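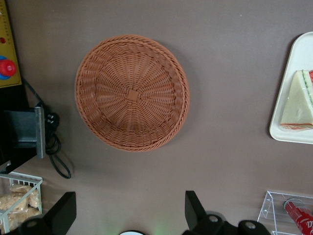
物流倉庫の小物仕分け工程にアームを入れる際、稟議書に書かれる効果はたいてい「省人化」の一語である。この語は工程から消える作業だけを数え、工程に新しく生じる作業を数えない。筆者が工程設計を担当したSturkiaの菓子・飲料詰め合わせラインでは、導入前に手順書が16ページあり、導入後は46ページになった。増えた分の大半は、ワークの置き方に関する記述である。透明な包装に入った三角形のケーキは白いトレーに載せ、赤い缶は透明なスタンドの中に横向きに寝かせ、丸い籠は空のまま台のほぼ中央に置く。人が詰めていた頃、この種の取り決めは文書になっていなかった。

置き方の規定は、機械のためのものに見えて、実際には人の動作を規定している。補充担当者は棚から品物を出すだけでは済まなくなり、向き、間隔、包装の反射まで気にかける。透明フィルムは光の当たり方で検出結果が変わるため、個包装の菓子は特に手がかかる。作業の重心は把持から配置へ移った。身体的な負荷は軽くなり、注意の負荷は重くなった。しかし現行の評価表には後者を記入する欄がない。

Sastirardの工程では、502回の把持試行のうち、人の介入を要したものが5回であった。この数字は会議で成功例として扱われ、筆者もその評価に異論はない。問題は、5回の介入に備えて一人が終始ラインの脇に立っていたことである。稼働率の計算上、その時間は「待機」に分類される。待機中の担当者は次に何が引っかかるかを予測しながら品物を見ており、その予測の精度が停止時間を左右する。Girardの現場では同じ役割を「監視」と呼び、独立した職務として賃金表に載せている。呼称が違えば、教育の時間も交代の間隔も違ってくる。

もう一つ、熟練の扱いがある。潰れやすい菓子をどこで持つかという判断は、従来は手を動かすうちに身についた。アームが把持を受け持つと、新しく入った人はその機会を失う。一方で、把持点の教示や例外処理の設計にはその判断が必要になる。Stutardでは月に一度、アームを止めて全量を手で詰める時間帯を設けている。生産量は落ちるが、筆者はこれを保守費用に計上すべきだと考える。

自動化に反対する理由は筆者にはない。腰を曲げて同じ箱を詰め続ける作業は、減らせるなら減らすべきである。ただし、導入の可否を人員数の差だけで判断する様式は改める必要がある。少なくとも、配置、待機、例外処理の三項目を作業時間として測り、担当者の職務記述に書き込むこと。測定は導入前に一度、稼働が安定してからもう一度行い、結果は現場の担当者にも開示する。次年度の稟議様式の改訂案には、この三項目の記入欄を加えて提出する予定である。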